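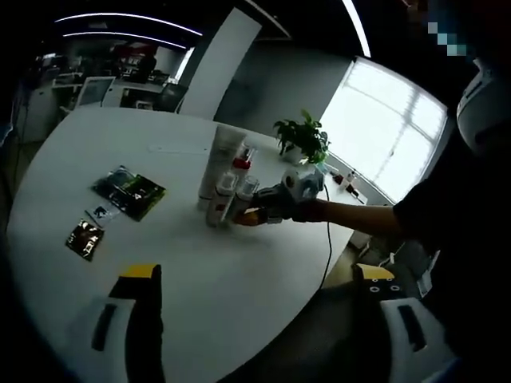
Flomia Rounded Table, White

Stock: available to order
Sold by: Wallin
Reviewed for the shop by Andor Virág
Page last changed October 5, 2021

The Flomia is a big white table with curved edges and no proper corners. Its maker calls it "a landscape for shared work". We call it a table. We sell it, and we think it is a decent one, but the brochure makes several claims we would like to see proved before we repeat them, so this page goes through what we know and what we don't.

What you get

One top, one base, a bag of bolts and a sheet of instructions that skips a step (see Assembly). Chairs are not included. The cable tray in the brochure is an extra, and so is the Munum power block that sits next to it on the same page.

Length: 2,000 mm
Height: 700 mm, fixed
Evenly spread load: 90 kg, by the maker's figures
Colour: white only
Shape: rounded all the way along

The height deserves a second look. It is lower than a lot of desks, and anyone tall who wants to type at it all day should try one first. For sorting, packing and standing small things in groups we found it comfortable enough sitting down and a bit low standing up.

About the curve

The brochure says the curve "brings people together". We have watched people use this table and they sit where the light is, or where the plug is. What the curve does do is let you walk past without catching your hip, and that is worth having in a narrow room. It also means you can reach the middle from more or less anywhere.

The price of it is space. A rounded top wastes the bit where the corners would have been, and you can't push it flat against a wall without leaving gaps that things fall down. Two of them won't line up side by side either. If you want a row of desks, buy desks with straight sides and save your money.

Small things and a white top

Ask where a table like this ends up and the answer is often a bright room near a window with somebody's products on it. Bottles and tubes grouped in the middle, flat sachets and pouches off to the left, a pot plant down at the far end. It suits that sort of job. Amber glass colours, dark green and gold foil all stand out well against the top. White bottles and small white packets do not, and if most of your stock is white or clear you will be hunting for it. A dark tray or a sheet of coloured card solves this for very little, and we would buy one before paying extra for the maker's "focus mat".

Daylight is the other thing. Close to a large window a white top throws a lot of light back at you. Some people like it. I found it tiring by the middle of the afternoon and moved my chair. The maker says the finish is "glare-free". We asked what test that was based on and have had no answer.

Cables

There is no hole in the top. Anything with a lead has to run across the surface and over the edge, and a black cable on a white table is not pretty. The optional tray holds the slack underneath but doesn't change how the cable gets there. Zurkico make a stick-on clip that fits the edge, although on a curve it grips less well than on a straight side. Ours came off twice. Please don't drill the top yourself, as it ends the guarantee.

Cleaning

Damp cloth, mild soap, dry it afterwards. The leaflet says the surface "resists all household stains". All is a strong word. Coffee and hand cream came off our sample with no trouble. Red nail varnish left a faint pink patch that I can still find if I look for it. Lift plant pots now and then and wipe underneath, and use a saucer.

Assembly

Two people and a clear floor. The top is awkward to hold, having no corners to grab. Between steps three and four the sheet forgets to tell you to leave the bolts slightly loose until all of them are in. Do that, then tighten. The brochure promises "minutes". It took two of us most of an hour, and one of us had done it before.

Does it wobble?

A little, if you lean hard on one end. With ordinary use on a level floor we didn't notice it. On our old back office floor we did, and the feet have only a short turn of adjustment.

Who should leave it alone

Anyone fitting out a small room to the last centimetre. Anyone who needs to raise or lower the height. Anyone expecting a table to improve their meetings.

Delivery and returns

The delivery charge depends on your postcode and whether there are stairs. Measure your door. You have 14 days to send the table back, with the bolts, and we would prefer you to keep the wrapping until you have made up your mind. Marks from drilling or clamps are taken off the refund.

Spare feet and bolts can be ordered from Wallin separately. Replacement tops cannot, whatever the brochure says on the back page.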